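Notebook, adhesives bench, March
Filell primer / Flallow sealant, peel series, continued

14:00. Third batch of peel strips out of the conditioning cabinet. Same substrate as before: anodized sheet from the Godoy order, degreased, wiped twice, primer brushed on, left to flash off, sealant laid in the spacer jig. Nine strips in this batch. One had a visible void under the tape end and I set it apart before testing. It stays in the table with a V next to it so the numbering matches the cards.

Cabinet log shows a dip overnight. The door gasket is still not seating on the hinge side. The dip is short and the strips were already through most of the cure, so I am keeping the batch, but the log printout is clipped to the back of this page in case the numbers look odd later.

Peel at 180 degrees, same crosshead speed as batches one and two. I let each strip run past the initial peak before taking the average. Batch one was averaged from the start of travel, peak included, and those values are too high. I have the raw traces and will redo them. Until then do not compare batch one with anything.

Failure mode first, as it matters more than the load. Primed strips: cohesive, sealant left on both faces, even coverage out to the edges. Unprimed strips: adhesive failure at the metal, clean and shiny, except for a band at the start where the sealant squeezed out under the clamp and was thicker. That band failed cohesively on all of the unprimed strips. I think it is thickness and not surface, but the jig does not let me separate the two. A second set of spacers would.

Highest plateau in the batch was 131 N on the full-width strip, primed. The void strip was much lower, as expected, and the trace drops right where the void is.

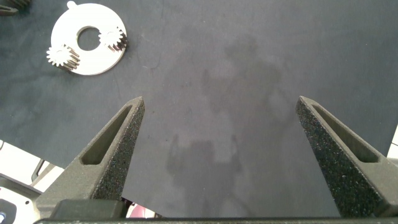 Flash-off time is the open question. The Filell sheet gives a range and we have been working at the short end of it. When the room is cool the primer still looks glossy at that point, and I suspect solvent is being trapped. Next batch: half at the short end, half at the long end, everything else held. Brush from the same can, no topping up between strips.

Checked the can while I was at it. Slight skin at the rim, liquid underneath clear. Poured off what we need into a small jar and resealed the can with film under the lid. Date opened was never written on it. Please write it on.

15:30. Hardness on the cast buttons. Flallow, Shore A, five readings per button, far enough apart that the dents do not overlap. Readings are tight within a button and less so between buttons. The two outliers came from the end of the cartridge, where the mixer nozzle had been sitting while I changed molds. Purge longer after any pause. I used to purge one nozzle length and will go to two.

Kovutska cartridges: lot 298 is nearly used up. The new lot is on the lower shelf, unopened. Do not mix lots inside a batch. If 298 runs out partway through, stop there and start the whole batch over with the new one.

Balance drifted again after the compressor came on. Moved it to the stone slab by the window and re-zeroed — better, though the draft shield needs to stay closed. Weights for the last two buttons were taken after the move.

To do:
Redo batch one averages from the raw traces.
Cut 14 blanks from the Godoy sheet, all with the grain.
Gasket for the cabinet, hinge side.
Second spacer set, thicker, same width.
More lint-free wipes. The blue ones shed.

16:50. Buttons back in the cabinet for the long soak. Next reading on those after the flash-off batch is laid up.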